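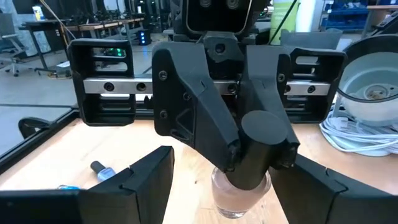 Section 6. Working with small glass containers and liquids

You've reached the part of the Vimen guide that most people want to skip, and we understand why – by now the arm is moving, the fingers are closing where you ask them to, and it's tempting to go straight to the fun tasks. Please give these pages a few minutes all the same. Jars, bottles and brush caps are some of the nicest things to practice on, and they also make the most mess per ounce of anything we've put on a table.

The rules below apply to every Vimen station with parallel-jaw grippers, whether you are driving the arms by hand or playing back a saved routine. If your site has stricter rules, follow those.

6.1 Before you start

1. Read the label on whatever liquid you plan to use. Nail polish and its removers are usually flammable, so keep them well away from heaters, soldering irons and open power strips, and open a vent or a window if you have one.

2. Clear the table as far as the arm can reach. Bottles you aren't using should stand upright in a tray with their caps tightened. A bottle lying on its side can roll, and it will generally roll toward the jaws.

3. Gather up loose cables and move them to the back of the table, or clip them down. The lower jaws hang further out than you expect when you're watching the fingertips, and a loop of white cord is very easy to snag.

4. Check the finger screws with the driver from your Salline kit. Snug is enough; printed fingers crack if you lean on them.

5. Set the grip force to 15 on the Ko panel and the speed to 60 or lower.

Note: The panel goes back to its default speed after a restart. Look at it again when you come back from lunch!

6.2 Taking out and returning a brush cap

1. Bring the open fingers down on either side of the cap and stop. Look from the front and from the side before you close.

2. Close slowly until the cap is held, then wait 2 seconds.

3. Lift along the line of the brush. If the cap is leaning, follow the lean – pulling straight up drags the jar along with it.

4. To return the cap, bring the lower end to the mouth of the jar and let it settle in before you lower any further. Don't press down to make it fit.

5. Open the fingers fully, and only then raise the arm.

CAUTION: Keep your hands off the table while the arm is enabled, even to steady a jar. Press the stop button first, every time.

CAUTION: If glass breaks, stop the arm, switch off power at the wall and put on gloves before you touch anything. Wipe the rail and the finger faces too, as small chips like to hide there.

6.3 When you're done

Cap everything, wipe the fingers with a dry cloth and write up any spill in the station log, however small. Replacement fingers are ordered from Adivar under part 414. Questions about this section go to Ngan-ling Yip, who keeps the rules up to date and is always glad to hear where they could be clearer.

Section last revised 22 September 2023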